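Gravstead Print Shop — Help Desk
Ticket 139: colours coming out too pink on the Darberg
Status: open, waiting on parts

Hello all, and thank you for being so patient with me over this one. As I said in September, everything that ought to be a plain pale brown is leaving the Darberg with a rosy tint, and the customer at Kikau has (very kindly) sent back 50 of her 200 booklets.

I've cleaned the heads twice and swapped the magenta cartridge, and the tint is still there. Reds look lovely, oddly enough. It's only the soft wood tones that suffer.
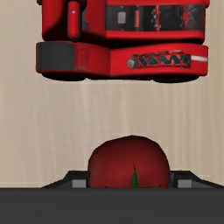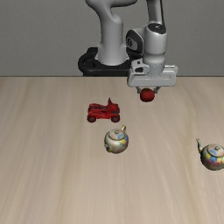 Pale wood with a bit of grain in both.

Next I tried the other paper, the Krūmiņa uncoated, and left the printer to warm up for 20 minutes before starting. A little better, I think, though my eyes are tired and I wouldn't swear to it.

Update, 24th October: support rang back and were ever so helpful. They had me print the nozzle chart, which has a gap in the yellow — so the pink may simply be what's left when the yellow drops out! A new head is on order. Please don't run any colour jobs on it until then; black and white is fine.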